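Posted in: Interviews, Software

The planning team at Grelstead spent the spring rewriting how its two arms share a table. "The old planner treated the second arm as a wall," says its lead developer. "One moved, one waited." The new one, called Cormier, plans both paths together and checks them again 3 times before sending anything to the motors.
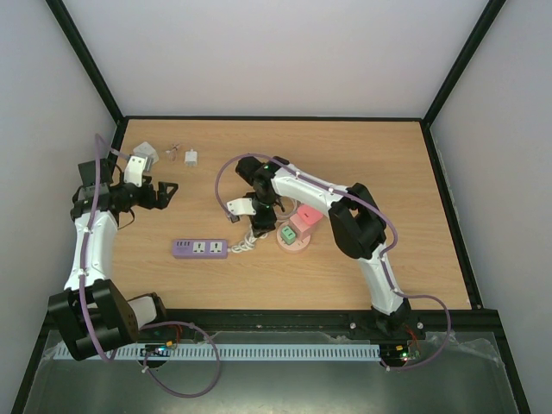
A tester at the Fudmont site disagrees on one point, saying the extra checks still cost too much time when there is cable on the table. The developer accepts that. "Cable changes shape, so the old plan is stale," she says. Of 2,947 logged runs, 224 stopped for a replan. A fix is due in June.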